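Visit Report: Manipulation Software Group, Soltier

In March a delegation from the Kerketti Technical Institute visited the offices of Soltier, a company that develops control and perception software for household manipulation. The visit was arranged as part of the institute's review of its robotics curriculum, and its purpose was to learn how software of this type is written, tested and maintained in daily practice. This report is intended for teaching staff and for the students who will take the revised course in the fall.

The morning was given to the perception group. Its software, called Moon, receives camera images and returns a list of surfaces, parts and possible contact points, each with a confidence score. The planner accepts a contact point only when the score is above a limit set for that task. Our hosts explained that most of their working time goes into the cases just under that limit.
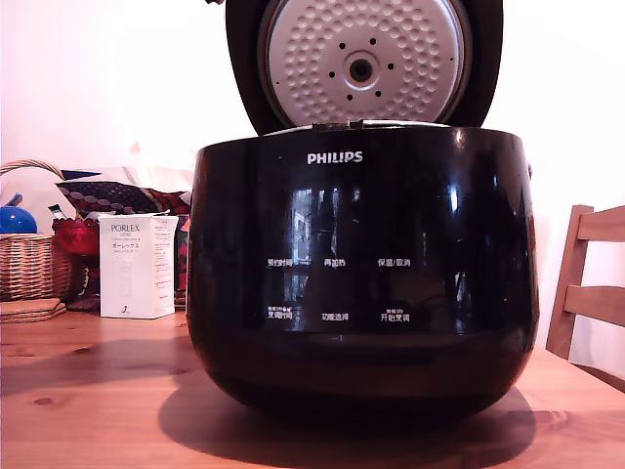
Reflective surfaces take up a large share of the group's error log. A segmentation model trained mainly on matte objects tends to treat a bright reflection as an edge, and the planner may then be handed a boundary that does not exist. The glossy front of the Philips rice cooker, with a bright window mirrored across the same panel that carries the button labels, is a good case for discussion in class. The text detector must separate white characters from pale streaks of light, and the part detector must still report one continuous panel. Moon handles this by comparing several views and lowering the score of any edge that moves with the camera. The method is simple to describe, but the engineers told us that it took two rewrites before it ran fast enough to be used during motion.

The group also showed us its labeling tool. Annotators mark parts by name (lid, hinge, panel, vent) and record whether a part can move. The current test set holds 735 sequences, of which 262 are kept apart and used only before a release. The delegation found this separation well managed. Access to the reserved set is logged, and a developer who opens it must enter a short reason.

After lunch we met the planning and control group. Their software, Alano, turns a task into a series of short motions and checks each one against the current scene before it is carried out. The control loop runs on its own computer, apart from perception, so that a slow image cannot delay a stop command. Contact is handled by a separate module, which limits force and can end a motion early. Several members of our delegation asked how the system deals with objects that the camera sees only in part because the gripper itself is in the way.

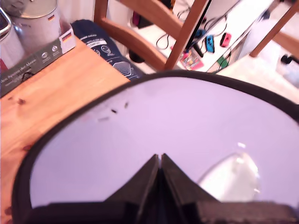
The answer was that Alano keeps a short memory of the scene. When the fingers cover part of an object, the planner uses the last clear outline and widens its safety margin with each cycle that passes without a new one. After 30 cycles without a clear view, the arm backs away and looks again. Clear plastic remains difficult. Depth readings on transparent parts are often missing, and the group currently relies on highlights and outlines in the color image - a solution they described as temporary.

The final session dealt with tooling. Every run is stored with its images, joint positions and software version, and can be replayed on a desktop computer with any later version of the planner. A full replay of the reserved set takes about 8 hours and is normally started in the evening. Failed runs are sorted by the module that first reported a low score. Our students now learn to debug from printed messages alone, and the replay viewer made a strong impression on the teaching staff present.

The delegation recommends that a replay exercise be added to the second half of the course, using recorded runs that Soltier has agreed to supply. It also recommends that the unit on image segmentation include glossy and transparent objects from the first week. A return visit by two Soltier engineers is under discussion, and the department office will circulate the proposed schedule once it has been confirmed.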